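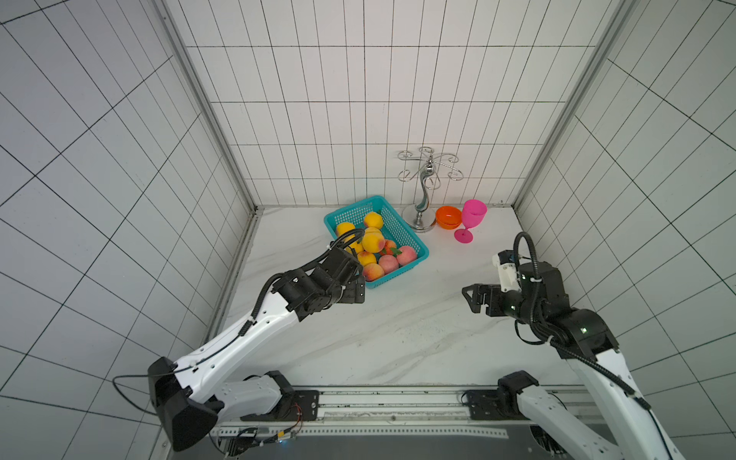
Peaches in the turquoise basket.

So I finally bought a real canopy for the market stall! If you've been reading since April you know the old one (a hand-me-down from Leopoldo) folded itself in half during a gust and took a rack of my tea towels with it. I limped along with a patio umbrella for a while, which looked sad and shaded exactly one customer at a time.

The new one is a Munar, ten by ten, white top, and I paid $378 for it with the side walls included. I went back and forth over the Fukar for ages. It's cheaper and the bag has better wheels, but Noemí has one two spots down from me and the feet are so thin that she's always fussing with shims on the gravel. The Munar has big flat feet with holes for stakes. Sold.

Setup took me 31 minutes the first time, alone, with a fair bit of muttering. My tip is to get the top on while the legs are still down low, then walk around raising each corner one notch at a time. Don't do one leg all the way up first. I did, and the whole thing leaned over like a tired horse.

Weights are extra, grr. Each leg is supposed to hold up to 20 pounds in the bag-style ones, and I filled mine with play sand from the hardware store. Double-bag the sand, because mine leaked all over the trunk and I'm still finding it in the seat belts.

I haven't tried the side walls yet. Karthik says the zippers stick, so I'm going to run a candle along them before the next market and see if that helps.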